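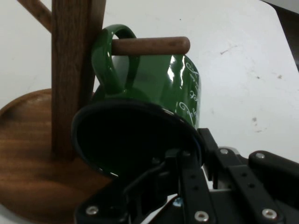 Hanging things up is harder than picking things up

Rowena Saludo has been writing control software for robot arms long enough to be suspicious of a good demo. She leads the manipulation work at Follano, a small software company whose main product is a planning and control package called Plimholm. For most of this year her group has been working on household objects that have to be hung, hooked or threaded onto something else. We spoke in August, first by phone and then at the lab.

The mug tree was her idea. "Picking up a mug from a flat table is mostly a perception problem," she said. "You find it, you grab it, and if you're a centimetre out the fingers will usually sort it out for you. With a peg you've got a loop that has to go over a stick, and your own hand is in the way of half of it."

That last part took up a good deal of our conversation. Plimholm takes in two views, one from a camera near the gripper and one from a fixed camera beside the table. The early version trusted the close camera for everything. Saludo said that was a mistake they kept for too long.

"Glossy dark glaze is awful. You get bright streaks from the ceiling lights and the inside of the mug is just black. The depth numbers in there are rubbish. We were planning on rubbish."

Keith McPhee, who rewrote the perception code, now has it mark those patches as unknown and fit the handle from its outline instead. The planner is then told how sure the fit is. If the figure is low, the arm moves the camera and looks again before it does anything else.
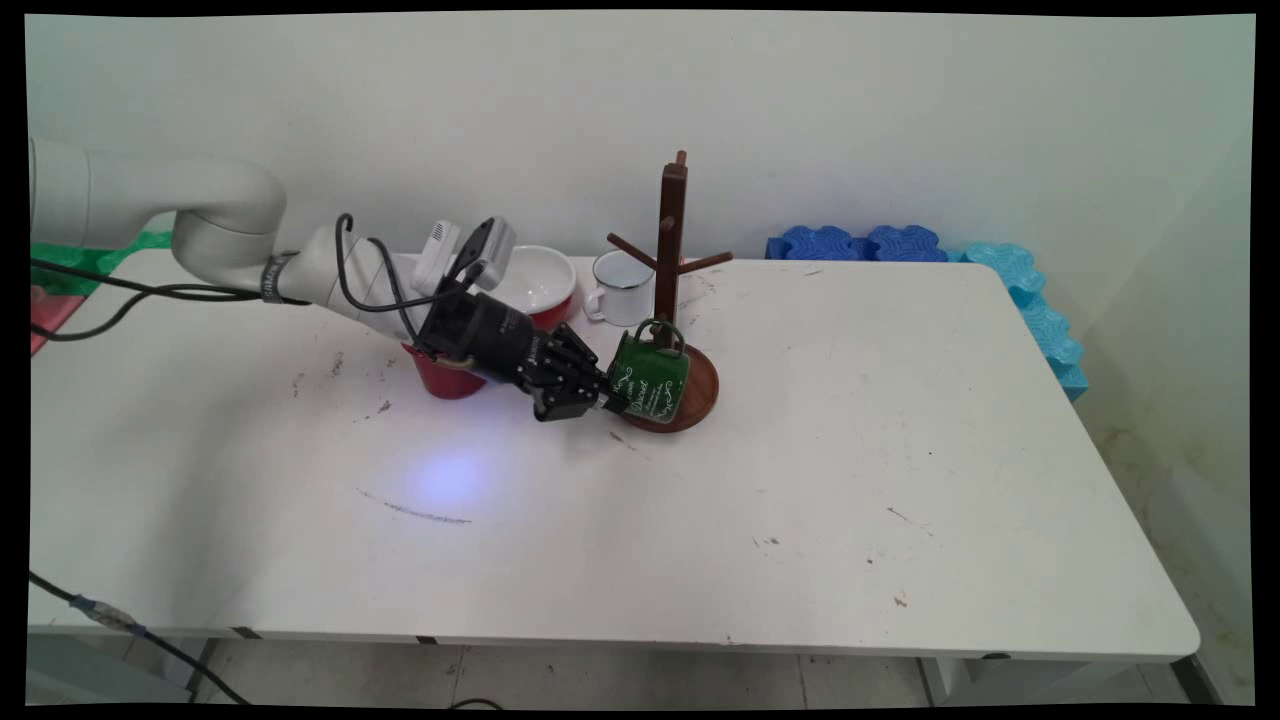
The arm and hand at the mug tree, with other crockery left on the table.

The other dishes are there for the planner's benefit. Saludo said a clear table hides bugs, and that one of her least favourite weeks went into a collision check that ignored anything lower than the wrist. "It worked perfectly until there was a cup under it."

The planner itself is fairly ordinary. It samples 32 candidate grasps, throws out the ones the arm can't reach, and checks the rest against the whole motion, including the part where the fingers let go and back away. That release step used to be handled separately. Putting it in the same search made planning slower, up to 915 milliseconds in the worst case they've logged, and Saludo is happy to pay it.

"People complain about the time. I'd sooner wait a second than have the hand drag the mug off the peg on its way out."

Contact is handled by a simpler loop that limits force along the peg and lets the wrist give a little sideways. She was asked whether a learned controller would do better. Her colleague Niloufar Zamani is training one, she said, and it's good at the last bit of the motion and unreliable before that. For now it runs in simulation and its output gets compared with the standard controller overnight.

Much of the recent effort has gone into tooling. Every run is saved with both camera streams, the joint readings and the plan the software chose, all on one clock. There are more than 70 recorded failures in the test set, and no change to the code gets merged until it has been replayed against them.

"Replay won't tell you what the new code would have done to the mug," Saludo said. "It tells you what it would have seen and what it would have planned. Most of our failures were already wrong by then, so it's worth having."

Her next job is the handle fit for white enamel against an off-white wall, which she described as the glaze problem turned inside out. McPhee has a branch for it. She hasn't reviewed it yet.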